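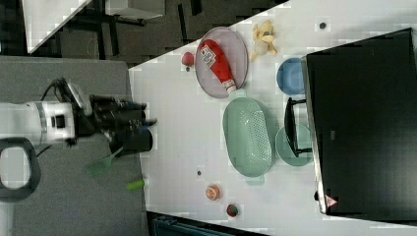

Tostberg schools will run a late bus for pupils who stay after lessons

TOSTBERG — From September, pupils in the Tostberg school district who stay at school for clubs, homework help or extra lessons will have a bus to take them home. The district has signed an agreement with the bus company Grivilow for a late service on school days. It will leave in the early evening, when the ordinary school buses have already finished.

The late bus is meant first of all for families in Jiltcombe and in the farms and small villages on the road towards it. At present the last school bus to Jiltcombe goes at 15:40. Pupils who miss it must be fetched by car, or they must wait in the town for the public bus at 18:25. Many parents have told the district that their children do not join any activity after lessons because of this.

Last spring the district sent a short form to all homes outside the town and received 615 answers. The most common wish was a later bus home. The second was a warm and lit place to wait for it, and this is also part of the plan.

How the service will work

The bus will go on six routes, and all of them begin at the turning place behind the upper secondary school. Pupils from the lower schools will be walked there by staff after their clubs end. Departure is at 17:15. The longest route, to Jiltcombe and the lake farms, takes 50 minutes in normal weather, and the others are shorter.

A pupil does not need to use the late bus every day. Families can book a seat for the whole term, for certain days of the week, or for one single journey. A single journey must be booked before noon on the same day, by the school office or by the parents' page of the district. The driver will have a list of names and will tick each pupil on and off.

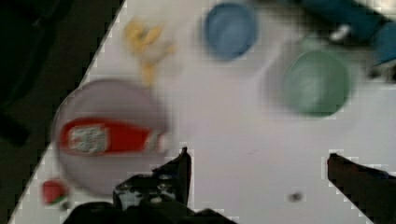
Two black gripper fingers and a white tabletop.

There will be no fee for pupils who already have the right to school transport. Pupils who live inside the walking distance may also travel if there are free seats, but they must pay the normal child fare to Grivilow. The seats are given first to those who live furthest away.

Children under nine can take the late bus only when an adult meets them at the stop. If no adult is there, the child stays on the bus and the driver calls the number which the family has given. The child is then brought back to the school, where a member of staff remains until 18:30. Parents are asked to check that their telephone number is correct before the term begins — last year a good number of the registered numbers were not in use any more.

Waiting room and homework hour

The former music room on the ground floor of the upper secondary school will be opened as a waiting room from the end of lessons until the late bus leaves. Pupils can do their homework there, eat something they have brought, or just sit. One teacher and one assistant will be present. The room has its own door to the yard, so the rest of the building can be locked as usual.

The Ndung'u Foundation, which supports learning outside of school hours, pays for the staff in the waiting room during the first year. The district pays for the bus itself from its normal transport budget. No other route will be reduced for this purpose, and the morning timetable stays as it is.

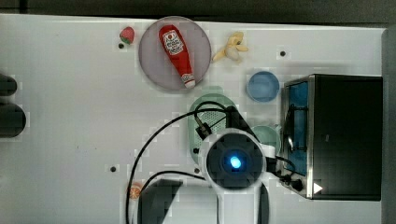

The agreement with Grivilow is for one school year, and the district can make it longer by one more year. Before the end of the spring term the district will look at how many seats were used on each route, how often the bus was late, and what families think about the stops. A route which is almost empty in both autumn and winter can be joined with another one. Families on that route will in this case get a letter before the change is made.

Two questions are still open. The first is the stop at the Jiltcombe crossroads, where there is no pavement on the north side. The district has asked the road office for a lamp and a short path, and until this is ready the bus will stop at the old dairy instead. The second is the school days before holidays, when lessons end at noon. On these days there will probably be no late bus, but the decision is made in June together with the clubs.

Booking

Booking for the autumn term opens in June on the parents' page of the district. Families who do not use the internet can get a paper form from any school office and return it there. The form is available in the same languages as the other school letters. Families who book before the summer holiday will get an answer before the term starts. Those who book later should count on a waiting time of one week.

The timetable and a map of the six routes will hang in the entrance of every school from the last week of the spring term. Changes because of snow or road works will be sent as a text message to the families who have booked.

Questions from the press are answered by the Tostberg school district, transport office, between 9:00 and 15:00 on school days.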